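Prikbridge fundraiser trades the fun run for a long sit

28th January

Supporters of the Golestani Kidney Fund will gather in Prikbridge this March to do what many of them say they do best: sit down. The town's first Sponsored Sit asks each participant to stay in a chair for 11 hours, in return for pledges from friends, family and anyone who has ever wanted them to keep still.

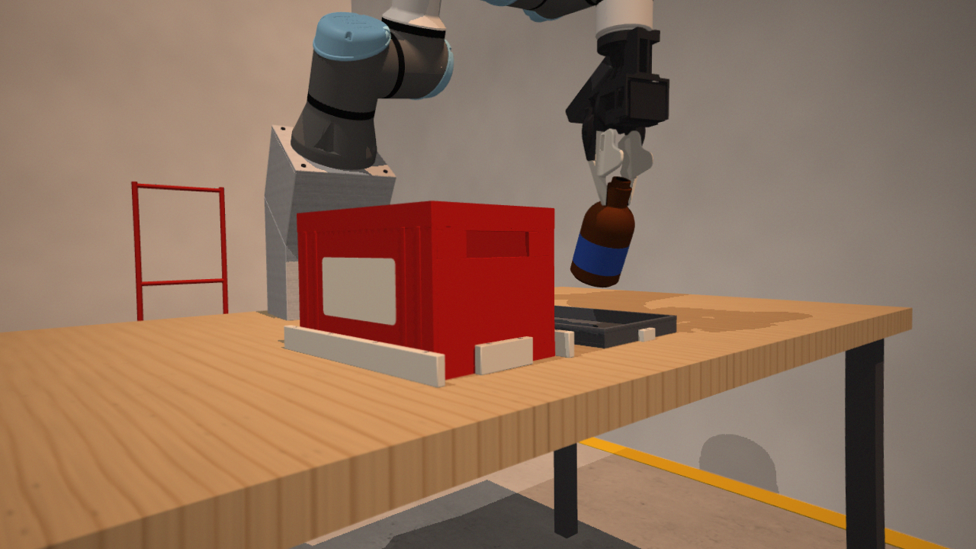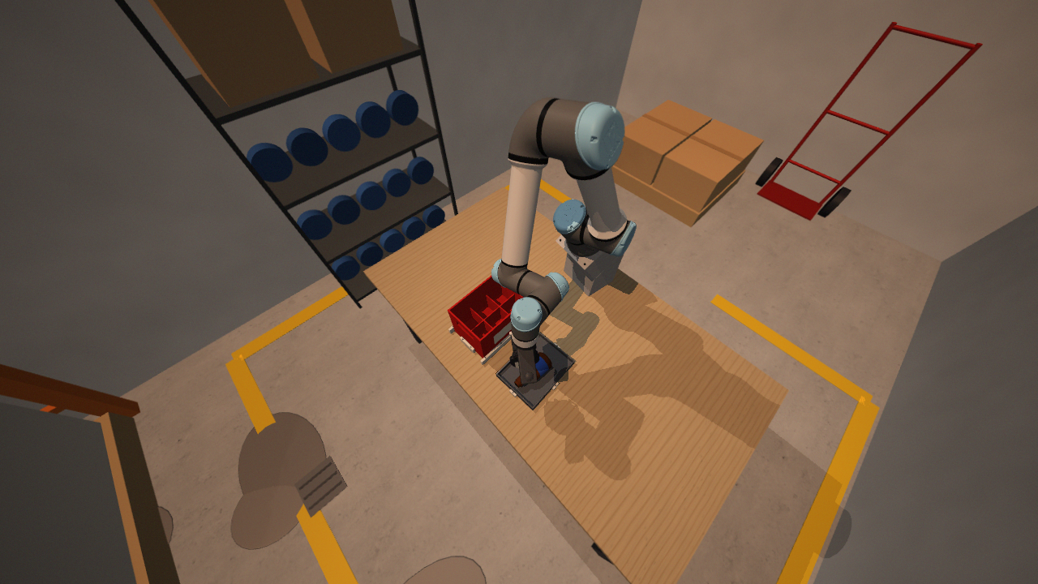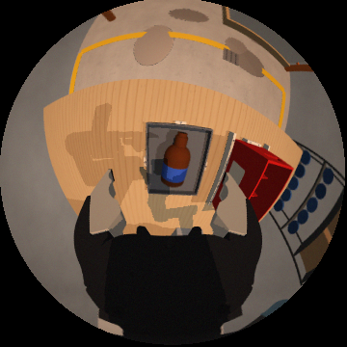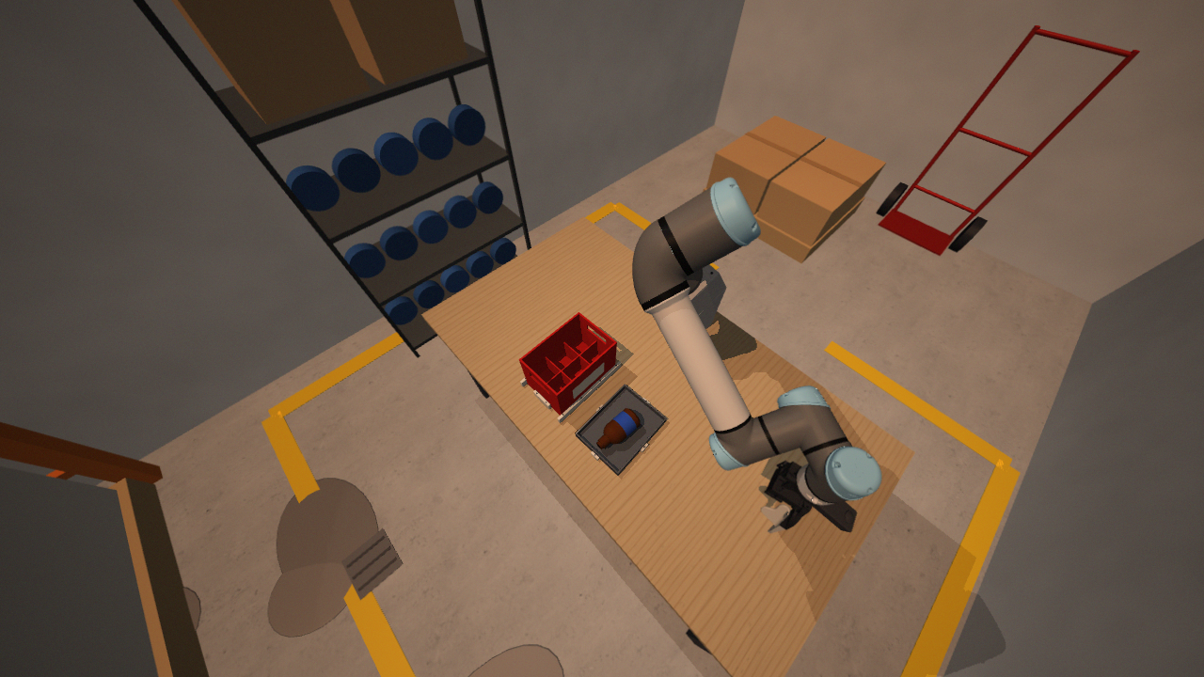
A chair of one's own

The idea came from Mahsa Najafi, who spent long days on dialysis before her transplant and noticed that charity events tended to involve hills.

"Everyone kept offering to run up something for me," she said. "Very kind of them. I spent my week in a chair, and I thought, well, you try it."

So far 60 people have signed up, and early pledges stand at $2,386. The money will pay for rides to and from treatment for patients in Prikbridge and neighboring Votine, where the last bus leaves before most evening sessions end.

The rules run to 2 pages, mostly on the subject of recliners (banned, after a lively exchange of emails). Bathroom breaks are allowed. Knitting, crosswords and complaining are encouraged. Sitters may bring a cushion, and anyone who falls asleep stays in the event as long as they do it upright.

Yasaman Yazdani, a dialysis nurse and the event's referee, will lead stretches every hour and has promised to be strict about them. She has also entered her husband, whose training she describes as "years of it, mainly on weekends."

Local band Zukidier will play during the afternoon. The audience, for once, is unlikely to leave early.

Sign-up forms are at the Prikbridge library front desk. Entry is free, and you will need to bring your own chair.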